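Westdale Leisure Centre: food and drink questions

Can I bring my own drinks into the building?
Yes. Bottled and canned soft drinks, tea and coffee are all fine in the foyer, the meeting rooms and the upstairs lounge. Alcohol is allowed only at private hire events booked through the Columthorpe desk.
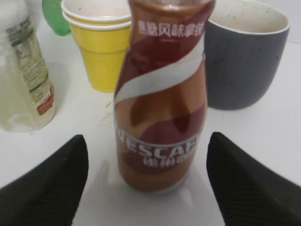

Ready-to-drink coffee in a bottle, Nescafé label.

What can I take to the poolside?
Plain water in a plastic bottle with a lid. Glass is banned in the pool hall and changing rooms. If something gets broken there, the pool has to close while the floor is cleared, and sessions lost this way are refunded at reception.

Are there vending machines?
There are two, one by the main doors and one outside the Buckley Hall. Both take cards and coins. If a machine keeps your money, note the number on the front and tell reception before you leave. Refunds under £7 are paid on the spot.

Cans go in the blue bins, which are next to each machine and at the top of the stairs.
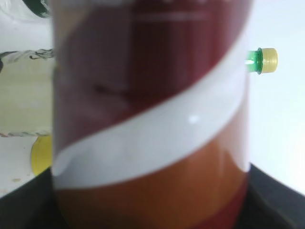 Please empty them first, as half-full cans leak into the bags and the whole lot then has to go out as general waste.

Is there a café?
The Stutari café is on the ground floor and serves hot food until 2 pm and drinks until 6 pm. In August it closes an hour earlier. Members get 50p off any hot drink on showing their card.

Can we use the kitchen with a room booking?
Yes, the small kitchen comes with Room 18 at no extra charge. It has a kettle, a fridge and a sink. Bring your own tea, milk and sugar. Mugs must be washed and put back in the cupboard by the end of your booking.
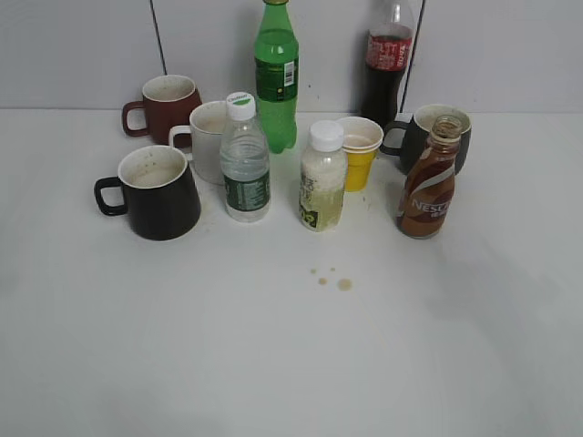 Can I have a children's party there?
Room 18 is too small for parties. Ask for the Buckley Hall, which holds 107 people standing or fewer with tables out. You may bring a cake, and candles are allowed if you tell us when you book.

Who do I tell about an allergy?
Speak to the café staff before you order. They keep a folder listing what is in every dish.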